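O planejador tem sempre razão

18/01/2020

Passei a semana discutindo com uma fila de mensagens. Ela ganhou quase todas as vezes.

Para quem chegou agora: no Womico, o módulo de percepção entrega uma nuvem de pontos já segmentada, o Staltton propõe as pegadas e o planejador escolhe uma. Parece um fluxo civilizado. Na prática, o planejador recebe 200 candidatas, descarta 81 por colisão com coisas que só ele enxerga e depois escolhe, entre as restantes, a que eu menos gostaria de mostrar a alguém.

Desconfiei da percepção, como faço sempre, por ser o pedaço que não fui eu que escrevi. Perdi uma tarde nisso. A máscara estava boa, a profundidade estava aceitável, e o defeito morava numa transformação minha, de abril, em que a pose da câmera do punho era lida com 4 quadros de atraso. Quem comentou no código "provisório, arrumar depois" fui eu também. A letra é inconfundível, mesmo em Courier.

Corrigido o carimbo de tempo, sobrou o problema das superfícies brilhantes. Plástico lustroso devolve profundidade com buracos, e o filtro do Sindach preenche os buracos com otimismo. Troquei por uma versão mais medrosa, que prefere não saber a inventar. O planejador reclama mais no log, mas reclama de coisas que existem.

Rodei então com a mala, que é o objeto de que menos gosto: alça preta, zíper preto, fecho preto, tudo encostado, e os dedos da garra também pretos, para ajudar.
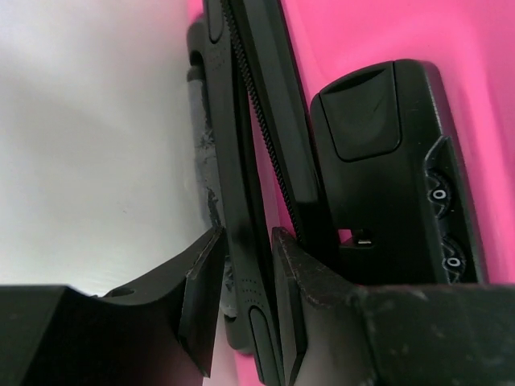 Câmera do punho: os dois dedos na alça, com o zíper e o fecho logo à direita.

Falta mexer no limite de força, que continua fixo no arquivo de configuração com um valor que ninguém assume. Também preciso separar os logs do Staltton dos do planejador, porque hoje os dois escrevem no mesmo arquivo e se interrompem no meio da linha. O ramo está aberto, os testes passam, menos 4. Esses eu vejo depois do café.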